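Two-armed picking unit at our site – how do we rewrite the pickers' job sheets?

4 min read

Impi Hämäläinen

I supervise small-order picking at Grakbridge. We fill baskets by hand from open cubby shelving, mostly fruit and small bottles, and in August a two-armed robot began taking a share of the orders. The job sheet still says the picker "collects, checks and carries," and that no longer matches the work. My people now spend much of a shift putting stock where the robot can get at it and clearing stops. Output targets are still per person, per basket. One arm carries the basket and the other picks, so the sequence is the same as ours.
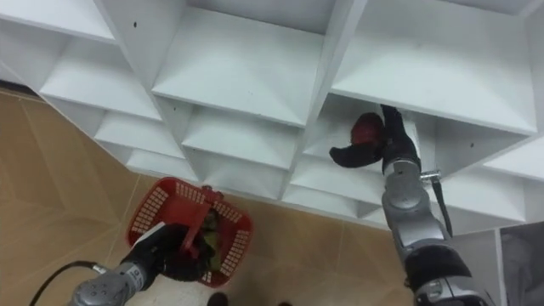
The target for the cell is 798 items a week, and it was set before anyone knew how the work would be split. When the robot stops mid-order, a picker finishes the basket by hand, and the system credits the whole basket to the robot. Two of my most experienced pickers now look like the slowest on the report. Has anyone changed the job sheet and the counting at the same time, or is it better to do one first?

Santeri Nurmi

Counting first. We made the same change at Rancombe and did the job sheets first, which left us with new duties measured by old numbers for 11 weeks. What worked in the end:

Log each item to whoever placed it in the basket. If your system can only log whole baskets, add a manual "finished by" field.

Record stops as a separate task with a start and end time. Ours took some 2 minutes each, more if the item had rolled to the back of the cubby.

Take individual targets off the report until you have a full month of clean data. Keep the cell target if management needs one.

Then write the job sheet from the log. Stocking for the robot should be its own line, with training hours attached. Spacing and orientation matter more than they do for a human picker, and people should be graded on the new skill only after they have been shown it. Check the pay grade too – clearing stops was classed as machine attendance at our site, one step above picking.
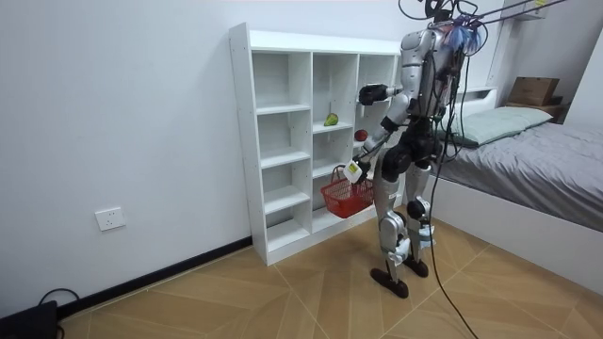 Marloes Hoekstra disagrees with the order given above: in her view the pay grade has to be settled before any logging starts, as pickers will not fill in a "finished by" field while they suspect it will be used to cut hours. She would also put in writing who may restart the robot after a stop. At her site this was left open, and the late shift waited for a technician every time.

Tapio Valtonen

Depends on your contract. We use Wakari for the logging and it has the field already, under order settings I think. No idea about the pay part, ask your rep.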